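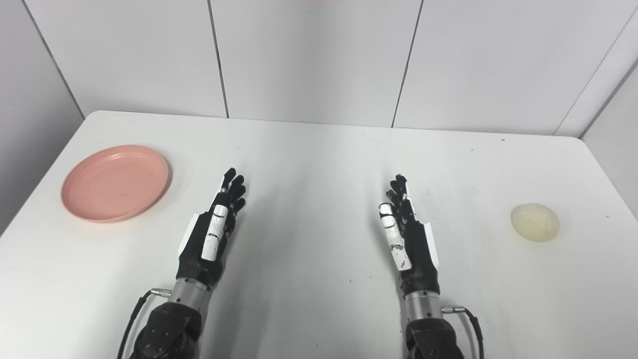 Sreekumar Palaniappan asks whether our tabletop rules at Wutthorpe apply before the arms are moving, or only once a task has started. Fair question, so a few posts on it.

---

1/ They apply as soon as the arms have power. A hand that is holding still can still get a command. If the drives are live, you stay behind the line on the floor, which is 600 mm from the table edge.

---

2/ Objects go down before power on. Plate one side, soft item the other, clear space between the hands. If you want to shift something afterwards, stop the arms first. Yes, even for a couple of centimetres.

---

3/ 2 people for any two-handed task. One runs it, one has the stop button and does nothing else. No phone, no notes. We took this from the Likthorpe sheet and dropped their bit about headsets.

---

4/ Wrist cables get checked at the start of each shift. Look for rubbing where they loop down beside the forearm. Write it in the book even when there's nothing to write.

---

Rocha asked for a wipe-down rule as well. It's in the August draft, wording not settled. Sanitcombe do theirs after every object change and I think that's too often for us.

Comments on the draft by Saturday please.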